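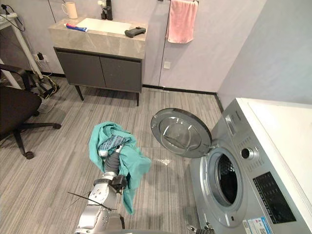 Brornalstead gets first shared laundry at Hodalia house

2019-12-02 - By the Akeo local news desk

The residents of the Hodalia apartment house in Brornalstead can now wash their clothes without leaving the building. A laundry room was opened last week on the ground floor, in a former bathroom which was used very little in the last years.

The work started in September and was done by the local firm Rodrigues. The old bathtub was taken out to make place for a front-loading washing machine, and the walls were painted again. The vanity with the sink stays in the room, so people can rinse small things by hand before they put them in the drum.

Until now, many tenants carried their bags to the laundromat near the station, which takes 20 minutes on foot. The house has 223 tenants, and a survey in the spring showed that 200 of them would like to wash at home if the price is fair. The owner of the building says that the room has cost roughly 1,000 dollars less than planned, and this money will be used for a dryer next year.

The use of the machine is free until the end of January. After that, tenants will pay for each wash with the same card they use for the front door. Washing times can be reserved on the list beside the mailboxes, two hours for each household. The room is closed during the night - the apartments next to it have thin walls.

The house rules ask everybody to empty the pockets, to take the clothes out when the program is finished, and to leave the door of the machine open so the rubber seal can dry. Dark and light clothes should be washed separately, and towels with strong colors should go alone the first time. Bed covers and rugs are too heavy for the machine and must still go to the laundromat.

A second room is planned in the neighbor building, but the date is not decided yet.

Filed under: Housing, Around Brornalstead

Contact the news desk | © 2019 Akeo | Back to top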